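MEDIA RELEASE – for immediate use

Domska launches brick sorting kit for playrooms, libraries

January – Domska today opens orders for its Tornitari tidy-up set. Plastic bins, one colour of brick to each. Blue in one, red in the next. No lids, no labels to peel. First run is 827 sets, out of the Jenkins Street warehouse.

"Parents told us the big tub wasn't working," said Nermin Sarıgül, product lead. "Everythign ends up on the floor anyway."
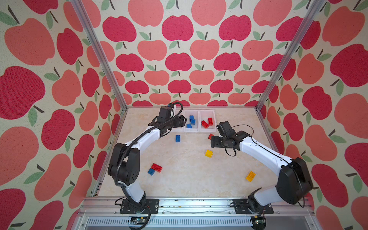

Do the bins come with bricks?
Bins only – use the bricks you already have at home.

Kits ship in 2 sizes. Libraries and child care centres can ask for a bulk price.

Media contact: Zachary Kowalchuk, Domska, ext. 209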